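Running small boats out of Grinside
2020-12-31

Hortensia Rengifo has been taking visitors out on the water at Grinside for 14 years. Her company, Jurum, has two boats and offers one main trip, a half day along the coast with a stop for swimming and lunch. She books most of it herself, by phone, from the kitchen table.

When we spoke she had just finished the schedule for the spring. It had taken her longer than usual.

"Normally I copy last year's and change the tides," she said. "There wasn't much of a last year to copy."

Jurum ran trips for only part of the summer. August was the one full month. Groups were limited to eight, down from 14, and lunch was packed in separate boxes instead of being laid out on the engine cover. Rengifo said the guests liked the smaller groups, and several wrote to tell her so.

"They liked it because they could all sit on the shady side," she said. "I understand that. But the fuel costs the same with eight people as it does with 14. I had to put the price up a bit, and I didn't enjoy doing it."

Her skipper, Derek Clegg, came to the job from the ferry. He does the morning departure and most of the talking on board. I asked him what people want to know.

"Where the bathroom is," he said. "Then whether they'll see dolphins. I tell them maybe. We see them on about two trips out of six, and I say that before we leave the dock so it's fair."

The route goes north past the lighthouse, then into the bay below Sproģis, a village that can be reached by road but is easier to reach by boat. Guests get an hour and a half there. Some swim, and some walk up to the bakery, where the owner now keeps back a tray of rolls on trip days.
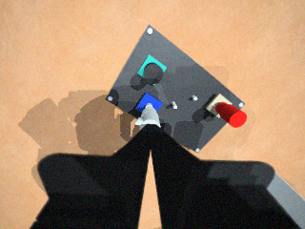
Rengifo said the stop used to be shorter. She changed it after a guest, Parviz Shokri, wrote her a long letter about having to run back down the hill with his shoes in his hand. He has been back twice.

"He was right," she said. "We were rushing people so we could fit in the sea cave. The cave is nice, but you can't go in if there's any swell, so half the time we were rushing them to look at the outside of it."

The cave is now on the afternoon trip only, and only in calm weather. Clegg decides on the day.

Jurum also works with Dadau, a guesthouse up the road run by Parvaneh Golestani and Siamak Hosseinzadeh. Guests who stay two nights or more can add the boat trip to their room bill. Golestani drives them to the dock in the guesthouse van, and if the trip is called off for wind she takes them inland to the old salt works.

"That was her idea," Rengifo said. "Before that, a canceled day meant six people standing in my parking lot asking what else there was to do. There is plenty to do, but you need a car for it."

Cancellations are still the hardest part of the business. Jurum gives a full refund or a new date, and most people take the refund because they are leaving the next morning. Rengifo does not expect that to change. She has stopped taking payment before the day of the trip - it saves her sending it back.

For spring she plans to keep groups at eight and add a sunset departure twice a week, without the swim stop. Clegg is not sure about the sunset trip. He gets up at five.

"We'll find somebody else for the evenings," Rengifo said. "He knows that. He just wants to be asked first."

Bookings for the spring open in the new year, by phone only.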